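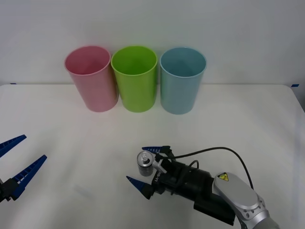 Will a Robot Clear My Table by 2040?

November 27, 2023

Every evening I walk through my apartment picking up cups. One by the couch, one on the windowsill, a soda can on top of the piano (sorry, Mom). And every evening I think the same thing, which is that a machine should be doing this by now!

I've been reading up on it ever since July, when my cousin and I made a bet. She says we'll all have a machine tidying the kitchen by 2040. I say we'll have one that does it beautifully in a video and then gets stuck on my rug. Loser buys dinner at Cordeiro, and yes, we already picked the table.

What gets me is how much is going on in the dull jobs. Take a can standing on a table with a few plastic cups behind it. I'd grab it while talking on the phone. A robot has to work out where the can is, get a finger on each side of it, and squeeze hard enough to lift but not so hard it goes crunch. Then it has to put the thing somewhere sensible, and what counts as sensible in my house changes daily.
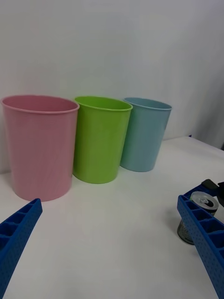
Three cups, one can and a pair of blue fingers.

I do like those fingers. They're full of little pockets along the inside, like a waffle, and I want a pair for opening jars. But look how tidy that table is. White top, white wall, cups in a row. My counter at Stikavbridge Road has mail, a colander, half an onion and usually a cat, and I'd love to see somebody try it there.

My brother-in-law packs boxes at Votavska and he's less grumpy about all this than I am. He says they've got machines that wrap pallets all night without a fuss, but anything that shows up crooked or in a weird bag still goes to a person. I timed myself last night clearing up after dinner and it took 16 minutes, including the pan I pretended not to see the first time round.

So my answer for now is: bits of chores, sure, whole chores, not at my place. I'm keeping the bet. Next week I'm back to the leaky dishwasher, part 2, and I've finally found the right hose.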